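**byeo:** Folding hoodies on bare wood: does the grain help with alignment? Mine runs nearly parallel to the wall.
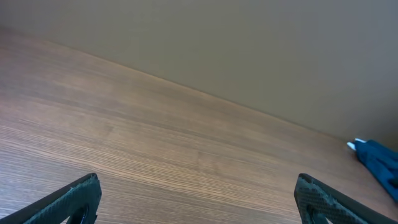
*Tabletop, wall side.*

**tijani_s:** Marginally. Fold to the side seams. Grain wanders.

**byeo:** Hood first or last? Black shell, light gray lining, still bunched up. 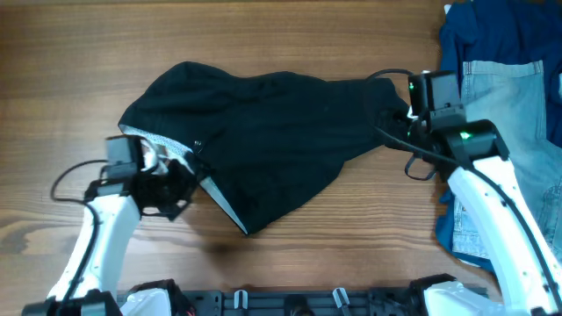
**Trevor Perron:** Hood last. Flatten the body, sleeves in, then hood down over the back.

**tijani_s:** Disagree. Hood first keeps the stack level past 5 or 6.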